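Velau Beach Wrap No. 2

The Velau beach wrap is made for the long summer day, when you go from the sunbed to the lunch table and do not want to change your clothes in between. Many of our customers first saw this cut on singers and actresses in holiday photos, and they asked us for something similar with an honest price. We worked on it for 3 seasons with the sewing house Kälin, and No. 2 is the version we are happy to sell.

The fabric is a light cotton voile, soft from the first wear. It covers the hips and the upper leg, and it opens at the side when you walk. You can tie it at the waist, over one shoulder or behind the neck — the long ends allow all of these. The hem is rolled and sewn by hand, so small differences between two wraps are normal and are not a reason for return.

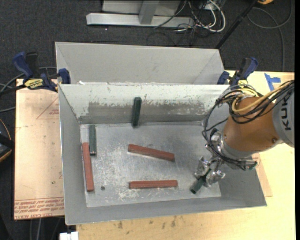
Reddish-brown and dark green blocks in a light gray metal bin.

Colors for this season are Sand, Coral and Night Blue. Please note that Coral looks a little stronger in full sun than on a screen. The wrap comes in one length, which fits most sizes from small to large. If you are tall, we advise the Grever model. It has the same fabric but it falls below the knee.

Wash by hand or in a machine at a low temperature, with similar colors. Do not use bleach. Sun cream can leave yellow marks on the Sand color, therefore we recommend to let the cream dry on the skin before you put the wrap on. Iron on the back side while the cloth is still a bit damp.

We make nearly 400 pieces for each summer and we do not repeat a color in the next year. Orders leave our store within 2 working days. In July it can take one day more. The matching Tustano straw bag is sold separately, and it has room for the wrap, a towel and a magazine.

Item number 1861. Returns are accepted if the label is still attached.

Contact | Shipping and returns | © Velau Beachwear | Back to top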